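Rerngate Strata and Facilities Forum
Board: Consumables and Washroom Supply
Topic: Changeover from jumbo dispensers to standard rolls — comments sought

HTyagi (Moderator)
Posted Jan 22, 2026

Members are advised that the buildings group at Rerngate is reviewing its washroom supply arrangements ahead of the March contract renewal. The present arrangement, under which Zoto supplies jumbo rolls for lockable wall dispensers, has been in place for eight years. The proposal under consideration would replace these with standard cored rolls in the staff amenities only. Public amenities would remain on the jumbo format.

Comments are invited from members who have managed a similar changeover. Matters of particular interest are storage, servicing frequency and wastage. Please confine remarks to the staff amenities.

Harish Tyagi

lower_ground_stores

Our organisation completed a changeover of this type across 18 cubicles. Servicing frequency increased from twice weekly to daily. The labour cost was not identified in the original business case and had to be absorbed by the cleaning budget. I would recommend that any comparison be prepared on the basis of total cost, including labour, before tenders are called.

I would also ask whether the existing dispensers are owned or on loan. Ours were on loan, and the supplier charged for removal and for making good the tiles.

X.Ledesma

I must respectfully disagree with the emphasis placed on labour in the previous post. Daily attendance at each cubicle is already a requirement under most cleaning specifications, and replacing a roll during that attendance adds very little to the task. In our case the complaints register improved markedly after the jumbo units were removed. Staff had objected for years to the paper tearing at the serrated edge after a single sheet.

On storage, we hold 20 cartons at a time in a ground floor cupboard. Cartons should be kept clear of the floor.

Ximena Ledesma

lower_ground_stores

With respect, a specification which calls for attendance does not establish that attendance occurs. Our own audit found otherwise. I accept the point regarding the serrated edge.

kerb_and_gutter

Could the moderator clarify whether the proposal refers to two-ply or three-ply? Hsueh quoted us for both, and the difference in roll diameter was sufficient that the three-ply product would not turn freely in a recessed holder. We were left with 1251 rolls which could be used only in the accessible amenities, where the holders are surface mounted.

HTyagi (Moderator)

The proposal refers to two-ply. The existing dispensers are owned outright. I am obliged to kerb_and_gutter for the remark about recessed holders, as the level two amenities have them and this had not been considered.

X.Ledesma

Further to the question of diameter, I would suggest that no order be placed on the strength of a catalogue measurement. Suppliers measure a roll at the time of manufacture, and the figure is of limited use once a carton has been compressed in transit. A sample should be requested and tried in every type of holder on the premises.

The outer layers also deserve attention, particularly near the bottom of the roll.
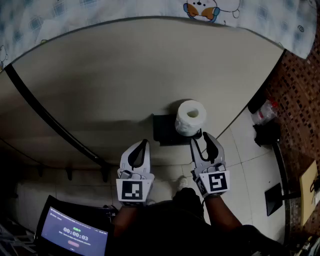 White roll on a square black base, with slight wrinkling and looseness in the outer layers at the bottom.

A loose outer wrap is ordinarily discarded by the first user, and over a full year that is a measurable quantity of paper.

kerb_and_gutter

I consider that overstated. The first turn of any roll is lost to the glued end in any case, and no supplier on our panel would accept a return on those grounds. Core diameter is the more useful test — a narrow core will bind on an older spindle.

lower_ground_stores

Agreed as to the core. Fillow provided us with spindle adaptors at no charge when this was raised prior to signing. Members should make the request in writing, as the adaptors were not listed in the schedule of rates.

HTyagi (Moderator)

Thank you. Samples of the two-ply product will be requested from each tenderer and trialled in the level two amenities. Members holding spindle measurements for recessed holders are asked to post them to this topic, stating the make and the approximate year of installation.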